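In Defense of the Single Sink

3 Jul 2023

When we were renovating our apartment in Clundedlow, the seller at the kitchen store asked me only one question about the sink: one bowl or two? I said two, and I said it without thinking. My mother had two bowls, my grandmother had two bowls, and I believed that a serious person washes in the left one and rinses in the right one. I lived with this opinion for 13 years. Now I think it was a mistake, and I would like to explain why.

A double sink gives you two small places where you need one big one. My largest pot never lay flat in either bowl. The baking tray stood on its corner, and the water ran from it onto the counter and then into my slippers. I washed one half of the tray, turned it, washed the other half, and the first half was greasy again. The right bowl, the one for rinsing, was in reality a storage for cups which everybody hoped somebody else would wash.

People who defend two bowls always ask me the same thing: where do you put the clean dishes? It is a fair question. My answer is a rack that rests over the sink. The water falls back where it came from, and the counter stays free for cutting bread. On the counter I used to have a plastic tray under the rack, and I will not describe what was living under that tray by November.
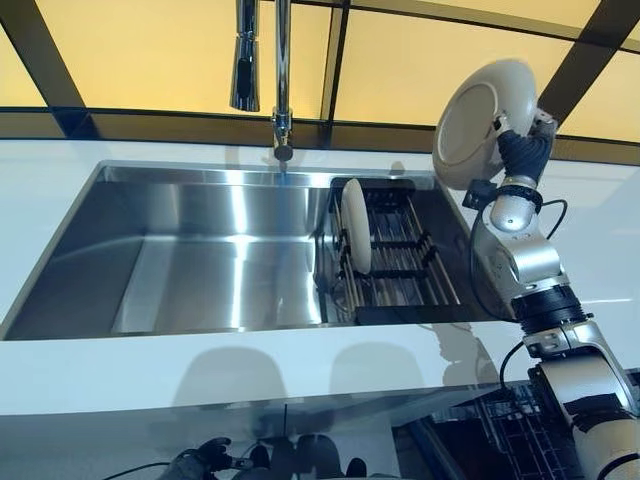 One wide steel basin, with the drying rack over the right part of it.

A rack like this takes away a piece of the sink, I admit it. But you can take it off when the big pot comes, and you cannot take off a steel wall between two bowls. For me this is the whole argument. I want to decide each evening how my sink is divided, and I do not want that a factory decides it for me one time for all my life.

There is also the matter of the faucet. With two bowls it has to serve both of them, so it stands in the middle and swings, and each time it swings it leaves a small line of drops on the wall between. With a single bowl and a spray head that pulls down, you bring the water to the plate. I did not expect to care about this. After two weeks I cared very much.

I know the weak points. In a wide sink it is easy to use too much water if you fill it, so I wash in a small bowl placed inside. Steel shows every dry drop, and in our part of Trinness the water is hard. I wipe the sink with a cloth before bed – my family finds this excessive. And if two people like to work at the sink at the same moment, maybe they really are happier with two bowls. We are not such people.

Our neighbors are choosing their kitchen now and they asked for my advice. I told them to bring their biggest tray to the store and lay it in the sink before they pay. The seller may look at them strangely, but he does not have to wash it.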